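The Flalero Letter
31 Aug 2026

From the front room: a basket of one's own

Hello again from Floltdale, where the windows are open, the fan is on, and I have been thinking a lot about trash. Bear with me!

Those of you who came to the open house in Brirnlow will remember that I promised to write up my living room reset, the quick one I do after people have been over. I've had more letters about that than about anything I put in this newsletter all spring (including the rhubarb thing, which I was very proud of). So I've put the kettle on and here we go.

First, a confession. For years I cleaned up the living room by carrying stuff to the kitchen. A bottle in each hand, then back for the napkins, then back for the peanut shells, then I'd get to the kitchen, notice the sink, start on the sink, and come out half an hour later to find the coffee table exactly as I'd left it. I did this through two apartments and one house. My mother did it too. I think I believed that a trash can in the living room was bad manners, something for a dentist's office.

Then we had the big birthday at the Nygård place last October, with coats piled up to the ceiling and every flat surface covered in cups, and I watched Åsmund Nygård clean up his front room in the time it took me to find my shoes. He picked up the wastebasket from beside his desk, set it right on the table, and swept everything into it standing in one spot. No trips. He was talking to his uncle about fishing the whole time. I went home and bought a little can the next morning.

So, the method, such as it is.

I set a timer for 30 minutes. It almost never takes that long, but if I set it for less I get cross with myself, and if I don't set it at all I end up reading old magazines on the floor. The phone goes in the other room.

Next I put a fresh bag in the can. I'm fussy about this part. The rim of the bag has to come well over the edge and fold down on the outside, all the way around, or the first heavy thing you drop in will drag the whole bag to the bottom and you'll be fishing around in there with your sleeve rolled up. With a small can you'll usually have too much bag. Twist the extra into a knot on one side and it stays put. I buy the thin see-through kind, and I like them because I can tell what's gone in when a teaspoon is missing. (There is always a teaspoon missing. I once found one in a flowerpot.)

Then the can goes up on the coffee table. Yes, on it! I know. Wipe the bottom first if it lives on the floor, or put a folded dish towel down if your table is precious to you. You're going to polish the table at the end anyway, and your back will thank you, especially if you're on the wrong side of 45 like me and have been on your feet since breakfast.

Big things go in before little things. Bottles, then cartons, then wrappers, then the tissues and crumbs. If you do it the other way, the soft stuff puffs up and you think the can is full when it's mostly air. Stand the bottles up or lean them on the side and tuck the small junk in around them. If your town takes bottles back, then of course keep those in a separate bag. Ours does some and not others, and I have given up trying to explain the rules to guests, so I pull out the ones that count when I tie up.

Tissues are my nemesis. I don't know how one household goes through so many. They roll under things, they wedge themselves down the side of the cushions, they end up on the table a few inches from a perfectly good trash can. My rule is that I don't chase them one at a time.
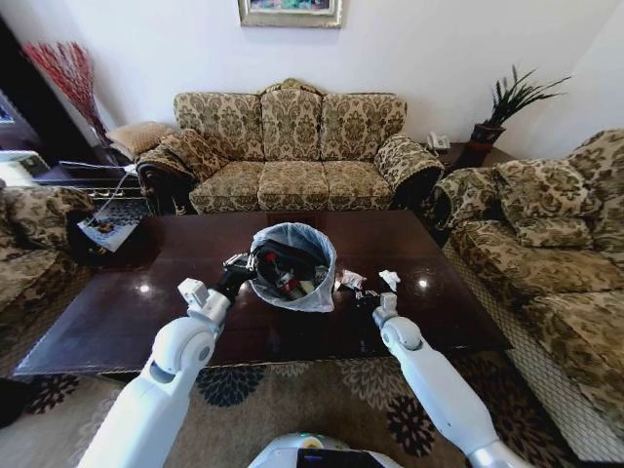
I gather them all up in a single handful at the end, and use that handful to pinch up whatever specks are left on the wood. Then the whole lot goes in together and I feel very efficient for a second or two.

After that comes the sofa, and a patterned sofa is a wonderful liar. Anything with a busy flowery weave will hide cracker crumbs until the day your sister-in-law wears black pants. I take the throw pillows off, give each one a good smack outside the back door, and run my hand flat along the gap behind the seat cushions. My record haul is 6 pens and a door key we'd already had replaced. Pillows go back last, one at each end if I'm feeling formal, both on the same side if I'm planning to lie down.

Carved wood is the other dust trap. If you've got an old piece with a bit of fancy work on the back, a dry paintbrush gets into the grooves better than any cloth. I keep one in the drawer with the matches and nobody is allowed to paint with it.

Now the table. Dark shiny wood shows everything: fingerprints, cup rings, the path of the cloth you just used to wipe it. Take the can down first (I have polished a very neat circle around it more than once). I go over the top with a barely damp cloth and follow right behind with a dry one, in long strokes the length of the table, and I skip the spray. Spray on a glossy top always leaves me with streaks, and then I'm out there at lamp-lighting time with my cheek nearly on the wood, squinting.

Tie the bag, take it out, and put a new one in before you sit down. If I sit down first, the can stands there bare until somebody throws a plum pit straight into it.

A couple of things from the mailbag. Several of you asked where I keep the can the rest of the week. It lives behind the armchair, where I can reach it and the dog can't. And to the reader who wanted to know if a lid would be better: I tried one, and people just put their garbage on top of the lid.

Last month's letter went out to 406 of you, which still makes me a bit giddy when I think that it began as a note to my cousins. If you have a reset routine of your own, send it along, messy parts included. Next time I'm doing the hall closet, and I need to go buy some hooks.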